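Forums > Workshop Floor > Industrial Arms > Setup and Maintenance > Cable dress on a bin picking cell

Cable dress on a bin picking cell, how much slack is too much?

Original post, by tinbucket

Hi all, long time reader and I finally have something to ask. I look after a bin picking cell with a KUKA on it, and the hose and cables near the wrist are driving me up the wall.

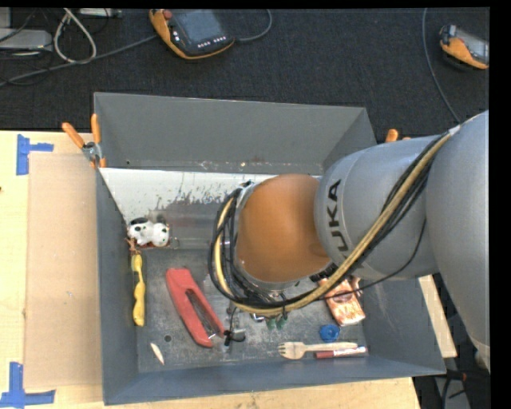

What I've got and what goes wrong

The bin is metal with high sloping walls, held to the table with orange spring clamps on the rims. We throw all sorts in there (toy dog, wooden fork, big red stapler thing, shiny packets, whatever is in the drawer) and the arm picks them out one by one. That part is fine! I'm happy with the picking.

The trouble is the dress pack. The tan hose and the black cables come down past the orange joint cover and loop back up around it, and when the arm goes deep into a corner with the wrist turned, the loop drops low enough to brush the stuff in the bin. Last week it dragged a packet up the wall and the next pick went after something that had moved. We're at 1,650 picks since I last redid the ties and I can already feel a flat spot on the hose.

So do I shorten the loop, or move the tie point further up the arm? I'm scared of shortening it because the guy before me did exactly that and pulled a fitting out.

Reply by Rorik

Shorten it. Your loop looks way too generous to me. Jog the wrist to both ends of its travel, find the spot where the hose is tightest, leave yourself a hand's width on top of that and tie it there. Everything past that is just rope for catching on things.

Reply by macedo_b

I'd be careful with that advice, Rorik. Both ends of one axis isn't the worst case. I did it your way on our cell and it was lovely for a month, then a path came along that turned the wrist and folded the elbow at the same time and bang, air everywhere. The tight spot is nearly always a combination.

tinbucket, can you pull the joint angles from your real picks? Sort out the ugliest ones and walk through those by hand at low speed with somebody watching the hose. That's your real minimum length.

Reply by tinbucket

I can, yes. The log keeps the last 251 picks with joint values, so I've got plenty to chew on. I'll do that tomorrow morning before anyone wants the cell.

Reply by Ottó Rácz

Before you touch the length, look at the thinner black cable that hangs by itself under the gray link. It isn't with the bundle in your picture, it just droops. I would fix that first – a single thin cable finds every corner and clamp handle in the building. Put it in with the others using hook and loop wrap, snug enough to hold and loose enough to slide when you twist it with two fingers.

And please no zip ties directly on the hose. I've cut off so many of those, and there is always a groove underneath.

Reply by Rorik

Fair point from macedo_b on the combined axes, I work mostly on palletizing and our wrists hardly turn. Still think the loop is too big though!

Ottó, I've used zip ties for years with a strip of rubber under them and never had a groove. Hook and loop fills up with dust and lets go.

Reply by Ottó Rácz

Then you change it. It costs nothing and it takes a minute.

Reply by skidov

Different idea. Why not leave the hose alone and limit the wrist? If your picks can be done from either side (most grippers don't care if they're turned half a turn) you can tell the planner to always choose the one that unwinds the cables. I got rid of nearly all my hose trouble like that and never picked up a wrench.

Also, are your clamps staying put? Mine used to creep when the arm bumped a wall. I see you've got blue tape on the cardboard next to the bin. If those are your position marks I'd want them on the table itself, cardboard walks.

Reply by tinbucket

Oh, I like the wrist idea. Our planner takes whichever is closer, so it happily winds itself up all afternoon. I'll ask whether I can weight it.

The tape is only there so I put the cardboard back in the same place, the bin gets checked against the camera. Clamps have been good so far, I squeeze them every morning when I wipe the bin out.

Reply by macedo_b

Wrist preference AND the right length, please. Software gets changed by somebody who doesn't know why the setting is there, and then you're back to a short hose and a long reach.

Reply by tinbucket

OK, back with results. Went through the log and walked the worst picks at slow speed. 4 of them pulled the hose nearly straight, and all of those were the near corners with the elbow folded, just like macedo_b said. If I'd gone by the wrist alone I'd have cut it too short.

So I took a little out of the loop, moved the tie point up the arm and wrapped the thin cable in with the rest (hook and loop, sorry Rorik). In the deep corners the loop now clears the floor of the bin with room to spare, though it can still kiss a tall object if one is standing up against the wall. The flat spot on the hose hasn't gone anywhere, so I've ordered a new length and marked the old one with a paint pen.

Reply by skidov

Nice work. Did you get the wrist weighting in?

Reply by tinbucket

Not yet, I have to wait for the person who owns the planner to get back. I wrote the reason on a label inside the cabinet door in the meantime, so macedo_b can sleep.

Reply by Rorik

Put a picture up when the new hose is on. I want to see that loop.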